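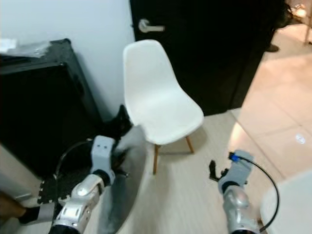 Laurier Nguyen would start with the cable, before anyone opens a calibration screen. Most of the gripper faults logged at Utine since November have been traced to a connector under strain, and the loop is where strain begins.

The two-armed unit at Utine is checked every 100 hours of running. Each gripper's cable leaves the housing in a wide arc, long enough for full wrist rotation. The technician jogs each joint through its range at low speed and watches the plug for movement. Any play over 2 mm means a new connector – tape is not an accepted repair.
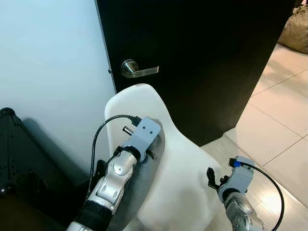

The arm joints come next. Grinditz supplies the torque chart, and all 16 fasteners on the list are checked cold, then marked with paint. A Sendley driver is kept for this job alone, so its calibration record stays clean.

Finger alignment is left until last. The tips should sit at matching height with the gripper open, and close without one leading the other.

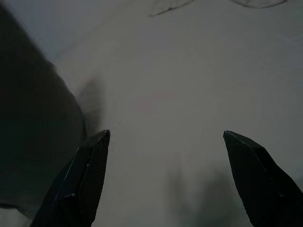 A mismatch at the tips usually points to a worn carriage, and the Beaulieu manual allows shimming once before the part is replaced. The zero offset is then rewritten and the wrist camera registered again. On the last service, the log closed at hour 247 with one connector changed on the left side.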